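机械臂工位安全检查表(含检查意见)

适用范围:厨房台面整理任务,仿真站与实机站共用
编制:Mirora 测试组
检查日期:3月14日(星期日)
表号:Clolance 第29号
上次检查:去年7月

填表说明
每一项后面写"合格"、"不合格"或者"待复查"。不合格的项目必须写意见,不能只打叉。意见请写完整的句子,因为看表的人有时候不在同一个办公室。我的中文不是母语,如果有的句子不清楚,请在旁边写问题,我会改。

一、本次检查的原因

Fairweather 实机站在夜间测试中发生一次故障。机械臂执行"抓取并放到后排"的动作时,夹爪下降没有在设定高度停止,继续向下压到了台面。力保护应该先动作,但是没有动作,最后是操作员按了急停。没有人受伤。夹爪的一个指尖变形,台面上留下一条浅的压痕。

日志里写的停止高度比台面低20毫米。这个数值来自仿真站的配置文件,复制到实机的时候没有人核对。所以这次检查包括两个部分:实机的硬件,以及仿真场景的参数。

二、急停与电源

2.1 急停按钮可以用手掌直接按到,中间没有遮挡。
结果:合格
意见:按钮前面以前放过工具盒,现在已经拿走。请保持。

2.2 按下急停以后,机械臂在规定时间内停止,制动器保持住姿态。
结果:合格
意见:在三种姿态下试过,都停住了。手臂完全伸出的时候,末端有一点下沉,在允许范围里面。

2.3 急停复位以后,程序不会自动继续运行。
结果:不合格
意见:这是严重的问题。复位以后,控制器会显示"继续"的窗口,如果37秒内没有选择,程序就自己选择继续。这个设置必须关掉。关掉以前,复位时人要站在围栏外面。

2.4 电源线没有破损,插头没有松动。
结果:合格

三、力保护与限位

3.1 末端力的上限已经打开,并且数值与风险评估一致。
结果:不合格
意见:故障当天这个功能是关闭的。变更记录里有人写"临时关闭,调试用",没有写恢复的时间。以后临时关闭必须写两件事:谁批准,什么时候恢复。

3.2 台面高度的软限位已经设置。
结果:待复查
意见:限位已经按实测高度重新设置,但是只在台面的中间量过。台面四个角也要量,我觉得左前角稍微低一点。

3.3 夹爪指尖没有变形,闭合时两边对齐。
结果:不合格
意见:变形的指尖已经拆下,装在袋子里,贴了标签,请不要丢掉。Muneck 的备件到货后再安装。安装后要重新标定工具中心点。

3.4 法兰螺丝按规定的力矩拧紧。
结果:合格
意见:有一个螺丝的标记线对不上,已经重新拧紧并画了新的线。

四、仿真场景与参数

4.1 仿真里的台面高度与实机相同。
结果:不合格
意见:这就是故障的来源。仿真里的台面模型后来换过一次,新模型比较薄,原点也在不同的位置。换模型的人改了物品的高度,没有改夹爪的停止高度。在仿真里物体可以互相穿过一点,所以看不出错误。

4.2 台面的碰撞体已经打开,夹爪碰到台面时仿真会报警。
结果:不合格
意见:碰撞只对物品有效,对台面无效。请改正以后再运行一次全部的下降动作。

4.3 物品摆放没有进入机械臂底座的禁放区。
结果:待复查
意见:禁放区的边线在配置文件里没有写清楚。喷雾瓶的位置离底座平台比较近,请在俯视图里确认距离。

4.4 夹爪下降点附近的物品有足够的间隙。
结果:不合格
意见:后排的间隙太小。夹爪竖直向下的时候,一边是面包,另一边是黄苹果。如果停止高度错误,夹爪先碰到的可能是物品,也可能是台面,两种情况的报警不一样,操作员很难判断。建议测试下降动作时,把后排的物品先移开。
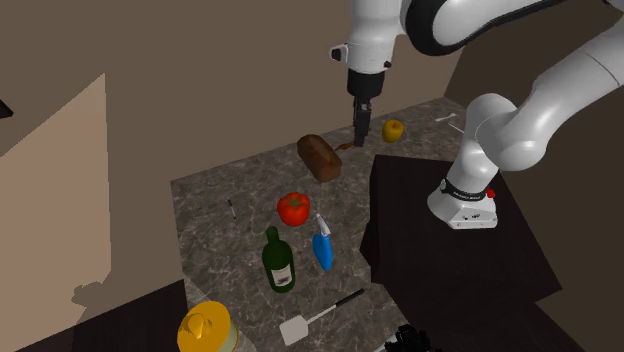 图1 仿真站,夹爪位于台面后沿附近,面包与黄苹果之间(对应4.4项)。

4.5 瓶类和长柄工具不在手臂的扫过范围里。
结果:待复查
意见:酒瓶是横放的,实机上要考虑滚动,应该加防滚垫。锅铲的手柄朝向底座平台那一边,请把它转一个方向。

4.6 配置文件有版本号,仿真与实机的版本可以对照。
结果:不合格
意见:两个文件同名,内容不同。这个做法很危险。文件名里要加站的名称,复制以后要由第二个人核对高度、速度和力三个数值。

五、人员与记录

5.1 夜间测试时现场有2人。
结果:不合格
意见:故障时只有一个人在现场。他处理得很及时,但是他同时要看屏幕和看机械臂,这个安排不合理。

5.2 操作员知道力保护的当前状态。
结果:不合格
意见:状态只在菜单的第三层显示。建议在主界面上放一个明显的标志,关闭时显示红色。

5.3 故障报告在当班结束以前填写。
结果:合格
意见:报告写得很详细,压痕的位置也画了图。谢谢。

六、恢复运行的条件

2.3、3.1、3.3、4.1、4.2、4.4、4.6、5.1 这几项全部改为合格以前,实机站不可以自动运行。手动低速移动可以,速度不超过平时的一半,并且围栏门要关好。

5.2 项需要改软件,时间比较长。软件改好以前,请每次开机后进菜单看一次力保护,把结果写在交接本上。

标记为待复查的项目,由下一班在实机上测量后补填。台面四角的高度请写到小数点后一位,单位是毫米,不要写"差不多"。

复查结果:
复查人签字:
备注:备件的送货单请夹在本表后面。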